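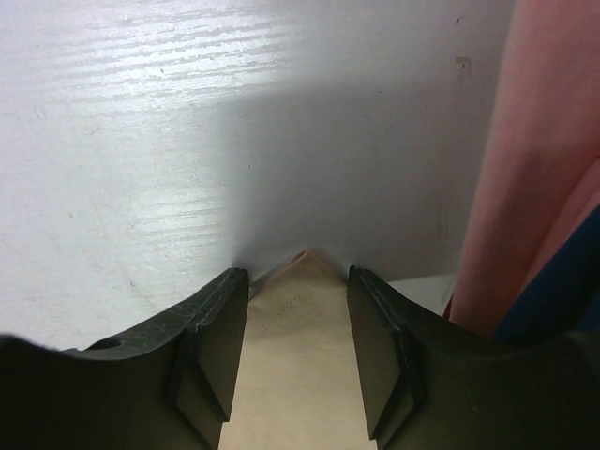 Tredcombe 900 Under-Bench Drawer Unit

Product code: TB-900-3
Supplied: flat, with runners fitted to the side panels
Date of this page: 2023-10-18

The Tredcombe 900 is a three-drawer steel unit for fitting beneath a workbench of standard height. It is 900 mm wide and can be used free-standing or bolted to the bench frame. The carcass is folded from 1.2 mm mild steel sheet and powder coated after folding. Drawer fronts are 1.5 mm sheet with a full-width pull formed in the top edge.

All three drawers run on ball-bearing slides and open to their full depth. A single key lock at the top right secures all of them. The lock bar also stops a second drawer from opening while one is already out – this applies whether or not the unit is bolted down.

Specification

Overall width: 900 mm
Overall height: 378 mm without feet
Overall depth: 560 mm
Internal drawer depth, front to back: 500 mm
Drawer front heights: 131 mm (lower), 110 mm (middle), 90 mm (upper)
Load per drawer: 32 kg, evenly spread
Finish: powder coat, fine texture
Colours: mid grey or dark blue
Lock: cam lock, two keys supplied

Fitting to a bench

Four slots in the top panel take M8 bolts. The slots run front to back and allow 20 mm of adjustment. Mullen benches with a welded frame have matching holes in the cross rails. Older Mullen benches with a bolted frame need the adaptor rails, sold as a pair under code TB-AR2.

For timber benches, use coach screws no shorter than 40 mm with a wide washer under each head. Check that the bench top is thick enough before drilling. Do not hang the unit from a chipboard top.

Free-standing units need the foot kit (TB-FK4). Each foot adjusts by 15 mm. Set the unit level in both directions before loading it, or the upper drawer may creep open when unlocked.

Drawer liners and dividers

Liners are cut from 3 mm ribbed rubber and drop in without glue. Dividers clip into the punched slots along the drawer sides, at 50 mm steps. The divider pack contains two long and six short pieces, enough for one drawer. Dividers from the earlier Corkska range will not fit, as the slot spacing is different.

Care

Wipe the outside with a damp cloth and mild soap. Brake cleaner and cellulose thinners will soften the coating. Put a little light oil on the slides once a year – more often where there is grinding dust. Lift the drawers out to do this by pressing the left-hand catch up and the right-hand catch down.

Changes to this product

The slides were changed in January to a type made by Jiang. The new slides have the same hole pattern as the old ones but must be replaced in pairs. State which type is fitted when ordering spares.

Spares and drawings

Spare keys: Ximeng Liang, parts desk. Quote the number stamped on the lock face.
Drawings and bench fitting queries: Xiaoyan Yao, technical office.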